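Nostetti Forums > Workshop & Fitting > Cabinet hardware
Thread: Recessed half-moon pulls on flat drawer fronts, template offset and tearout
Page 1 of 1 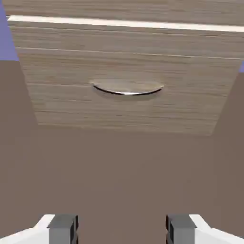
Render of the drawer front, pale finish with the horizontal grain, silver half-moon pull centered left to right.

kerf_and_dado
Posts: 372

I am fitting recessed pulls to a run of flat drawer fronts and want to settle the method before I cut anything. The pull is an oval cup type with a thin flange. The front is set out with the grain running across the width, and the pull sits slightly above the middle of the height.

Questions, in order of how much they bother me:

1. Guide bushing and template, or a collet-mounted bearing bit? The recess has tight ends and my bearing bit is larger than I would like.
2. Front thickness is 16 mm. The cup leaves very little behind it. Is there a minimum I should hold, or do I go through and let the drawer box front cover the hole?
3. Tearout. The veneer is thin and the ends of the oval cross the grain.
4. Height of the pull. I have it a little above center because it looked low at true center. Open to argument.

Material is veneered MDF from Bamovside, factory finished, so I can't sand out mistakes on the face.

----
plinth
Posts: 33

Bushing and template. A bearing bit in a recess that small gives you nowhere to stand the router before the bearing touches, and the plunge is where most of these get ruined.

Work out the offset first. Offset equals bushing outside diameter minus bit diameter, divided by two. The template opening is the recess plus that offset all the way around. Cut it in scrap MDF, test it in more scrap, and adjust the template before it goes anywhere near the finished fronts.

----
oblique_mortise
Posts: 500

Agree on the bushing. On question 2, go through. A thin web of MDF behind a cup has no strength and will flex when somebody's fingernails push on it. You also avoid setting a plunge depth, which drifts on cheap routers.

----
plinth
Posts: 33

Disagree on going through. If these are slab fronts screwed to a separate box then yes, the box covers the hole. If the front is the front of the box, you have a hole into the drawer with a metal cup in it. kerf_and_dado, which is it?

----
kerf_and_dado
Posts: 372

Separate box, slab front screwed on from inside. The box sides are Baltic birch and the box front is the same. So there is something behind the cup in either case.

----
oblique_mortise
Posts: 500

Then go through. Seal the cut edge of the MDF with shellac or thinned PVA before the cup goes in. Kitchens and bathrooms especially. Raw MDF edge behind a flange will swell the first time someone opens the drawer with wet hands, and the flange lifts.

----
rabbet_season
Posts: 16

Tearout: the long sides of the oval run with the grain and will be fine. The ends are the problem. What works for me on thin veneer:

Tape the area with low-tack tape and mark out on the tape.
Knife the outline through the tape and the veneer. Several light passes, new blade.
Rout with a spiral down-cut bit. An up-cut pulls the fibers toward you and will lift the face whatever else you do.
Take it in shallow steps. First pass barely deeper than the veneer.
Peel the tape toward the opening and not away from it.

The knife line has to land inside what the flange covers, so measure the flange width and don't trust the drawing on the packet. I had a batch of Liltitz pulls where the flange was narrower than drawn and every knife line showed.

----
dovetail_denier
Posts: 500

Down-cut packs chips into the bottom of the recess and runs hot. In MDF with a through cut you will scorch the wall. I use a down-cut for the first pass only, then a straight two-flute for the rest.

----
rabbet_season
Posts: 16

That means a bit change per recess or two complete rounds of clamping. For one drawer, fine. For a kitchen I would take the heat and vacuum between passes. The wall is hidden by the cup.

----
dovetail_denier
Posts: 500

Two routers, same bushing, same bit diameter. No bit change. But I accept not everyone has the second router.

----
kerf_and_dado
Posts: 372

I have one plunge router and a trim router. The trim router has no bushing plate that fits.

Can I do the first pass on all fronts with the down-cut and then go around again with the straight bit, if the template registers from fixed stops?

----
plinth
Posts: 33

Yes, and that is what I would do. Screw two fences under the template, one against the top edge of the front and one against the side. Register from the same corner on every front. If the fronts differ in width, use a centerline on the template and a pencil centerline on tape, and drop the side fence.

Check the bushing for concentricity before the second round. If the base plate moved during the bit change, the second cut will step out on one side. A centering cone takes care of it.

----
lowercase_jig
Posts: 33

question 4, pull height. true center on a single drawer, but on a stack i would set them all the same distance down from the top edge. different height drawers with centered pulls give you uneven spacing all the way down the cabinet.

also a cup you reach into from above works better higher on the front. with a deep bottom drawer, pulling from the middle makes it rack if the runners are loose.

----
oblique_mortise
Posts: 500

Racking is side to side, so the height of the pull has no bearing on it. A pull that is low on a tall front will tip the front on its fixings if the screws are few. That is a fixing problem. Four screws and a dab of adhesive and it goes away.

I agree with the equal distance from the top edge. It also means one template setting for the entire stack, which is a better argument than looks.

----
lowercase_jig
Posts: 33

fair, wrong word. tipping is what i meant. i still don't like a low pull on a deep drawer, you end up stooping for it.

----
dovetail_denier
Posts: 500

Centered looks right to me on every drawer and I have built them both ways. On a three-drawer base with graduated fronts, equal distance from the top makes the bottom drawer look as if its pull slid up. Matter of taste, but don't let anyone tell you it is a rule.

----
kerf_and_dado
Posts: 372

The stack is graduated, smallest at the top. I drew it both ways last night. Equal distance from the top wins for me on setup alone. On the top drawer that lands the pull close to where it is in the render, a little above the middle.

Next question is how the cup is held. These have no screw holes in the face. The Ha sheet says press fit with adhesive and does not name the adhesive.

----
oblique_mortise
Posts: 500

Neutral cure silicone, thin bead under the flange and two dabs on the back of the cup. It can be cut out later with a blade if a pull gets dented. Epoxy is stronger than you need and takes the veneer with it when it comes off.

Don't use acetoxy silicone on plated metal. It can mark the finish.

----
plinth
Posts: 33

Silicone under a flange on a factory finish means squeeze-out on a face you can't sand. Put all of it on the back of the cup and none under the flange. If the recess is a snug fit, the flange will sit down by itself. Clamp with a block and a piece of cork until it cures.

----
oblique_mortise
Posts: 500

And then water gets under the flange. See my earlier post about the edge. If you seal the edge properly I will concede the bead, for a bedroom. Not for a kitchen.

----
kerf_and_dado
Posts: 372

Utility room, so somewhere between the two. I will seal the edge with shellac, two coats, and run a very small bead under the flange with the face taped off.

----
rabbet_season
Posts: 16

Pull the tape while the silicone is still wet.

----
kerf_and_dado
Posts: 372

Template cut and tested. First attempt was undersize because I used the nominal bushing diameter from the packaging. Measured it with calipers, recut, and the cup now drops into scrap with light thumb pressure. Shellac goes on the test piece tonight and I will soak one end of it to see how the edge behaves.

----
plinth
Posts: 33

Soak an unsealed offcut next to it or you have nothing to compare with.

----
kerf_and_dado
Posts: 372

Will do. Both in the same tray.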